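# Glass-door drinks fridge as a household overflow fridge: sensible or daft?

**marrowfat_jen**

Hello all, long-time reader and very occasional poster. We've been offered a black glass-door drinks fridge by my brother-in-law, who is giving up his little sandwich counter, and I'm dithering terribly. It would live in the back room, next to the shelves, and the idea is that it takes the cold drinks, the sauces and the jars so that the kitchen fridge can go back to holding food we might eat this week. At the moment I have to take out three chutneys to reach the butter.

My husband thinks it'll look like a corner shop. I rather like the thought of seeing what we've got without opening the door and standing there humming. Does anybody keep one at home, and how do you arrange the thing so bottles don't end up skittering about on those wire shelves?

**tobyjugg**

We've had one for years (a Prodix, bought second-hand, so I can't tell you what they cost now) and I wouldn't be without it. My advice would be baskets, baskets and more baskets. Plain plastic ones with holes in, so the air can get round. You slide the whole basket out, find your mustard, slide it back, and the little bottles stay upright. I had lovely wicker ones to begin with and they went musty, so do learn from my foolishness there!

Do measure the door swing before you say yes, though. Ours opens right across the back door, and for the first winter we were forever shutting one to open the other.

**Hollinsclough**

I'm going to be the miserable one, sorry. They're noisy, they're dearer to run than a proper larder fridge, and a lot of them are made for cans and don't hold a low enough temperature for milk or cooked meat. Get a fridge thermometer in it and leave it overnight before you trust it with anything that can make you poorly. Drinks and ketchup, fine. Sunday's leftover chicken, no thank you.

Baskets I'll disagree on as well. In our house a basket is where a jar goes to be forgotten. I'd sooner have everything in a single row with the labels facing out, and if it doesn't fit in a single row then you own too much chutney.

**tobyjugg**

There is no such thing as too much chutney, Hollinsclough, and I shall be thinking of you sadly at Christmas. Fair point about the thermometer, mind. Ours hovers a bit high on the top shelf, so that's where the fizzy water lives.

**marrowfat_jen**

This is all so helpful, thank you. I measured, and the door would have to open to the right, towards the window, which I think is fine as long as we move the laundry stand. Hollinsclough, I take the point about milk and I promise to behave. The chutney is mostly my mother's and I'm not allowed to own less of it.

What do people do with the top? I can see it filling up with junk in 2 minutes flat.

**Lamduan Thepsuriya**

Hello Jen, and hello everybody, I do enjoy this thread. We have the same sort of fridge in the downstairs room, between the wooden shelf and the wall panels, and I've been having a proper sort-out this December, so you've caught me at the right moment. I'm firmly with Toby on baskets. I use a tan plastic one on an upper shelf. It came from Siriwan in a set of 3, and the other two are under the stairs with the shoe polish and so on.

As for the top of the fridge, I'm afraid I can't set you a good example. Mine gathers bags. I clear it, I feel very pleased with myself, I make a cup of tea, and when I come back there's something on it again.

The shelf beside it has three tiers and takes all the bottles that don't need to be cold, and I'd really recommend having something like that within arm's reach, so you can stand in one spot with the fridge door open and decide about each thing. We keep a clear bin just along from it too, with a bag already in. When you find the sauce with the lid welded on, in it goes, and you don't get the chance to feel sentimental on the walk to the kitchen.

Our tiles are a grey marble pattern, which is very kind to drips. I wipe the door seal every time I do the shelves, with a soft cloth and warm water and the tiniest drop of washing-up liquid, and dry it well afterwards. My picture's below, mid sort-out.

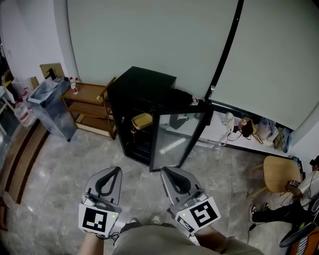

*Last edited by Lamduan Thepsuriya, December, 4.20 pm. Reason: spelling*

**marrowfat_jen**

Oh, that's a great help, Lamduan! I like having the wooden shelf right alongside, I'd been planning to put ours on the opposite wall and I can see now that I'd be trotting back and forth all afternoon. And the clear bin is clever. I'd never thought of one you can see into.

**Hollinsclough**

All right, one basket on an upper shelf I can live with. It's when there are nine of them stacked two deep that I start to twitch. I'd still want that cardboard against the wall gone by bin day, but I'm like that about cardboard.

**Lamduan Thepsuriya**

My sister says the same about the cardboard! It's useful for kneeling on when I do the bottom shelf. I'll think about it.

**pennyroyal205**

Can I just put in a word for the acrylic bins? We had one from Jakska and it scratched horribly the first time I went at it with a scourer, so soft cloths only. Also, Jen, if the fridge has come from a sandwich counter, pull off the bottom grille and hoover behind it before you plug it in. The fluff in ours was like a small dog.

**tobyjugg**

Seconded on the fluff. And let it stand upright for a good few hours if it's been on its side in a van.

**marrowfat_jen**

Noted, both. It's coming over in my brother-in-law's van at the weekend and he swears it'll be strapped upright. My husband has gone quiet about the corner shop and has started asking which shelf is for beer, so I think that's settled. I'll report back once the thermometer's had its night in there.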